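4.2 What the job turned into

I spent most of March on the packing floor at Olodby, and what struck me first was how much people talked about the bin. Before the Hitska cell came in, a picker's day was measured in parts: 4000 a shift on the old line, 2000 once the cell took its share. You'd think half the picking would feel like half the work! But the people I sat with (28 of them, over both shifts) mostly said they were more tired, just in a different way. They used to chat while their hands did the job. Now they listen for the arm to stop, walk over, nudge a block off the wall of the bin, and walk back.

A few of them loved it, I should say. Their wrists felt better, and two had picked up the Flastard scheduling screens on their own time and were pretty proud of it. What bothered the rest was the waiting, plus the fact that clearing a bin still counts as "idle" on the shift sheet. Figure 3 shows blocks lying at different angles in a metal bin, with the gripper empty.

Figure 3. Bin picking with red and green blocks.

14 shares | 3 comments
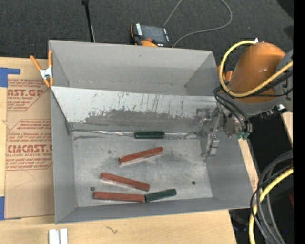 Gashaw wrote back that the idle code bothered people there too, and that pay talks got a lot calmer once clearing a bin had its own line on the sheet.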